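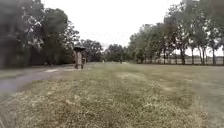 *The field path at Plovthorpe, with the trees on the left.*

# Plovthorpe paths and grass

This folder holds photographs and notes about the paved path and the mown grass at Plovthorpe. It was prepared by Halldóra Bach and Flor Ticona for the people who plan the walking routes between Plovthorpe and Sevley.

Last update: December 5, 2023

## Contents

- `photos/` - 209 photographs of the path, the grass and the tree line
- `notes/` - 14 text files, one for each part of the walk
- `surface.csv` - one row for each place where we wrote down the surface

The notes are in English. Three of them have also an Icelandic version, made by Auður Hjaltested.

## Columns in surface.csv

| column | meaning |
|---|---|
| `part` | number of the part, 1 to 14 |
| `surface` | asphalt, grass or soil |
| `edge` | curb, soft or none |
| `grass` | short, tufted or worn |
| `remark` | free text, can be empty |

The file has 133 rows. We write `soft` when the paving meets the grass without a curb. When there is a curb on both sides we still write only `curb`, and if one of them is chipped it goes in the remark.
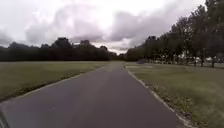
The column `grass` was the most difficult to agree on. Flor used `worn` for every pale place, and Halldóra kept this word for places where the grass is thin. In version 3 all rows follow the second rule, but in parts 5 and 6 please read the remark too.

## Known problems

- A light patch on the paving can be water, paint or only a different asphalt. If we were not sure, the remark says `unclear`.
- Distances are not included. The Vídalín map has them, but it uses other part numbers.
- Part 9 has no text about the trees yet.

## Use

You may use the photographs and the table for route planning and for teaching. Please do not publish photographs where a walker can be recognised - write to Jocelyn Tolentino first.

Corrections to the table go to Halldóra. Please give the part number and the old value together with the new one.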